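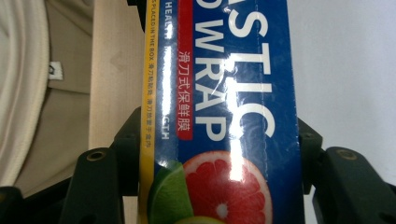

Clernwood learns kitchen chores by hand, one box at a time

A small robotics workshop in Clernwood has spent the fall teaching a machine to put away the shopping, and it is doing so without a robot in the kitchen. The people doing the teaching carry a gripper in one hand, like a pair of oversized tongs with a camera on it, and simply do the job themselves. Pick up the cling film, turn it upright, put it where it goes. The recordings are then used to train an arm back at the workshop.

The project is called Tistance, and it has now passed 157 recorded sessions in homes across the town. Each session lasts as long as the household can stand it, usually an hour or so in the late afternoon, and covers whatever happens to be in the cupboards. Boxes of food wrap have become a favorite. They are long and narrow, they like to tip over, and the glossy ones throw back so much light that half the lettering can vanish under a white streak. A blue box with a grapefruit on the front and a slide cutter for the film is just the kind of thing the team wants more of!

The gripper itself comes from Fahmy, a two-person hardware shop on the other side of the river. It has two dark, blocky fingers that close from either side, with brass-colored threaded inserts set into them. The current version is the third. The first was too heavy to hold for a whole session, and the second pinched thin cardboard hard enough to leave a dent, so the team asked for a softer squeeze and a trigger that could be held partway.

That partway grip matters a great deal with a box of wrap. Hold it too loosely and it swings as soon as it leaves the shelf. Hold it too tightly and the sides buckle, and then the box won't stand up on its own. People sort this out with their fingertips and never think about it, and the pleasure of the hand-held method is that all of this know-how goes straight into the recording. A person who feels the box start to slip will squeeze a touch harder, and the arm gets to learn from that small correction too.

Tistance did try remote control first. Last winter the team sat at a desk with a pair of control sticks and drove the arm through the same chores, watching on a monitor. It worked, but slowly. Lifting one box and standing it upright took an average of 38 seconds by remote, compared with 8 seconds with the gripper in hand. The remote sessions also had to happen at the workshop, on a mock kitchen counter with the same lamps and the same gray mat every time. Homes are messier and far more useful, with cushions, folded cloth and plain walls in the background, and a different sort of light in every room.

Remote control hasn't been dropped completely. The team still uses it for the last stretch of a task, where the arm's own reach becomes the problem. A person can lean sideways to get a box to the back of a deep shelf, and the arm, bolted to its stand, can't. Recordings that ask for a move the arm could never make are set aside, and those shelves are then done again from the desk.

Early results are encouraging. In a November trial the arm was given wrap boxes it had not handled before and asked to take each one from a bag, turn it on end and set it on a shelf. It managed 73 percent of them with no help. Most of the misses came at the turn, when the arm let the box rotate a little too far between the fingers and set it down on its edge. A few came from the bag, which folded over the box just as the gripper closed.

The next round moves to Torkadis, the apartment block by the old mill, where residents on several floors have signed up to lend their kitchens and their evenings. Foil, baking paper and bin bags are on the list, along with a first attempt at jars. Sessions there start at 5 p.m., and newcomers get a short practice with the gripper before anything is recorded. Most pick it up within a few tries – children, according to the team, pick it up fastest of all, although only adults take part in the recorded sessions.

Households in Clernwood can still join as well. The workshop asks for a clear stretch of counter and an ordinary week's groceries, and everything goes back on the shelf at the end. A public demonstration of the arm is planned for the spring, with the gripper passed around for anyone who wants to try teaching it something.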